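Khaemba Memoir Moves to August, With Ten New Pages on Rehab Years
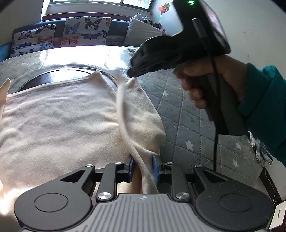 Vol. 2, No. 10 | Page 2

Mwanahawa Khaemba's memoir will be published in August by Peltevar, two months later than first scheduled, the publisher confirmed. The delay allows for a new chapter on the actress's treatment for alcohol dependence, a period she had previously declined to discuss in interviews.

The book, titled "Prarnach" after the town where she entered treatment, runs to 200 pages. The added chapter accounts for 10 of them. It covers her exit from the television drama "Wudness" midway through its final season, a departure that the production attributed at the time to a scheduling conflict.

Thaddäus Koller, who created the series, was given the chapter before it went to press and asked for no changes. "The account of the contract is correct," he said. "The release we put out was incomplete."

An excerpt will run online ahead of publication. It deals with the first weeks after her discharge and does not name other patients. Peltevar editor Thư Khổng said names and identifying details had been altered throughout the chapter.

Khaemba will read the audio edition herself. Recording is complete. Rights for a screen adaptation have not been offered, and she is not scheduled to appear on television before the release.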